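Notes for session 5, gallbladder and bile ducts

Welcome back, everyone! I promised Ansel Bellamy's group that I'd slow down on the ducts this time (they are fiddly, and I rushed them badly in October), so we'll take our time and leave the liver enzymes for another day.

Bile is made in the liver all day long. Between meals most of it backs up into the gallbladder, where water is drawn off and the bile gets thicker. When fatty food reaches the small intestine, the hormone CCK tells the gallbladder to squeeze, and out it goes through the **cystic duct** into the **common bile duct**.
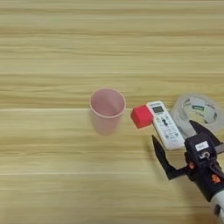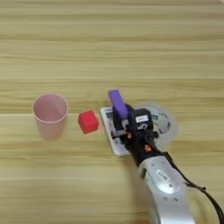
Now, stones. Most of the ones you'll meet are mainly cholesterol, and plenty of people carry them for years without a twinge. Trouble starts when one gets stuck, and *where* it gets stuck matters a great deal:

- **Cystic duct:** pain under the right ribs, often after a meal. If it stays blocked, the gallbladder can become inflamed. Jaundice is not usual.
- **Common bile duct:** pain again, but now look for jaundice, dark urine and pale stools.
- **Near the ampulla:** think of the pancreas too!

Please read the Estmont case before next time, the one with the patient who had 2 attacks, and sketch the ducts from memory. Messy sketches are very welcome. Page 19 of the course pack has a blank outline if you'd like a head start.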